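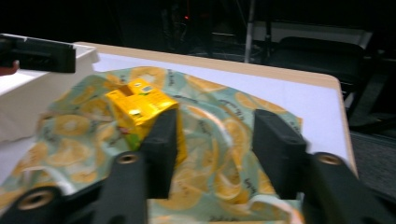 Tips for recording kitchen-table demonstrations with a hand-held gripper

Collected by Dinesh Pai for the Skeltham household set. Revised in February after the first batch came back from review.

Setting up the table

Clear the table, then put back only what the task needs. A crumpled cloth under the objects is allowed and in fact wanted, as long as it is re-crumpled between takes. Patterned cloths are good. A policy trained only on bare white tabletops tends to fail on the first tea towel it meets.

Wipe the finger faces with a damp cloth before each session and let them dry. Sugar residue from cartons changes the grip, and it shows up later as objects that hang on for a moment after release.

Check the screws on the gripper body by hand. Do not use a power driver on threaded inserts set in plastic; they pull out.

Handling cartons

Use full, unopened juice boxes. An empty one buckles under the fingers and the width reading is useless. Tape over the straw hole if a box has been dropped more than once.

Approach slowly and close at a constant rate. Stop closing when the carton stops sliding. If the sides bow inward, the grip is too hard and the take should be repeated.

Vary the starting pose. Stand the carton up, lean it on a fold, lay it flat. Gopinath Krishnan's rule at Rorkdale is 10 takes per pose and then a change, and it works well enough. Past that the operator starts repeating the same wrist path.

Glossy packaging throws highlights into a wrist camera. Move the lamp, not the table, and leave a few highlights in. Kitchens have them.

Hands and timing

Keep the free hand out of the work area unless the task is two-handed. In two-handed takes, move one gripper at a time where possible.

Hold still for 2 seconds before the first motion and again after the last. The Salian trimming script looks for these pauses and will cut into the task without them.

Keeping or discarding

Keep a take with a missed grasp if the operator recovered cleanly. Label it "recovery." Discard it if the carton left the table.

Of 3,715 takes submitted for the first batch, the most common fault was a missing end pause. Second was a cloth left in the same folds all session.

Storage

Copy files off at the end of each session, and name the folder by task, operator and table. The Flarnside drive fills quickly; delete local copies only after the checksum matches.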